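Search this site Enter keywords

Leave the Village Alone a Little

1/14/24
192 shares

I spent two weeks in June in a hill village named Treleo, population 3000 if you believe the sign on the way in, and I've been arguing with people about it ever since. My position is simple. Small towns that live off visitors should stop trying so hard to entertain us!

Treleo has a square with a fountain, a church that opens when somebody feels like opening it, a bakery that sells out early, and a path that climbs through the chestnut woods to the next village, Cendden. That was my whole vacation and I'd do it again tomorrow. But the tourist office (very nice people, very eager) kept pushing a sound-and-light show at me, and a little road train, and a treasure hunt on your phone where you collect badges at the old wash house. I didn't want badges at the wash house. I wanted to sit on the edge of it and eat an apricot. 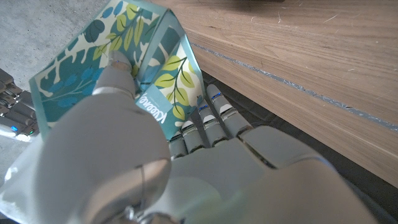
What the road train does to a street

The lane behind the church is narrow, and the train takes up all of it. Every time it came through, the old folks on the benches had to pull their feet in. A recorded voice tells you the history of the place in four languages, one after the other, so by the time it gets to yours you've gone past the thing it's talking about. I rode it once, to be fair to it. I learned that the bell tower has 105 steps, and then I got off and asked if I could climb them, and I couldn't, the tower was shut.

That bugged me more than it should have. Somebody had money to record a voice about the steps and no money for a person with a key. If I ran the place I'd sell the train to the next town over and pay a local kid to unlock the tower in the afternoons.

I know the argument on the other side. Visitors with children need something to do, and a village with nothing on the program gets skipped for the coast. Fair enough. But the kids I saw in Treleo were floating sticks down the gutter that runs from the fountain, and they'd been at it so long their parents had ordered a second round of coffee.
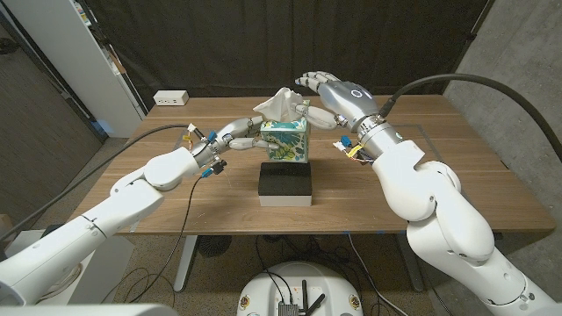 Catinca Marinescu wrote to me after my last column to say I'm being a snob about this, that her mother can't walk the hill anymore and the train is the only way she gets to see the upper streets. She's right, and I hadn't thought about it. So okay, keep a train — a small one, slower, with the voice switched off and a driver who'll stop when you ask. I can live with that.

I still don't want the light show. Treleo after dark is the best thing it has. You hear plates being washed through open windows, and there are bats, and on a clear night you can see the lamps over in Cendden from the wall by the cemetery. Then the projectors come on and the church turns purple.

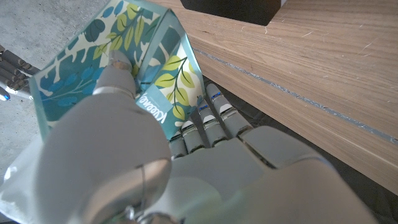 So what should they spend it on?

Benches, for a start, and shade over the ones they've got. Public toilets that are open. Fresh paint on the trail markers, please, I lost the Cendden path twice and ended up in a man's bean patch (he was lovely about it). A bus that runs back later than suppertime. None of it will look good on a poster, and I'd bet money it brings people back.

I've already booked for next summer. Same room, same noisy shutters.

14 comments

Related
Trastar by bus, with a picnic
Why I skipped the castle at Juhl
Walking between hill villages when you're not in shape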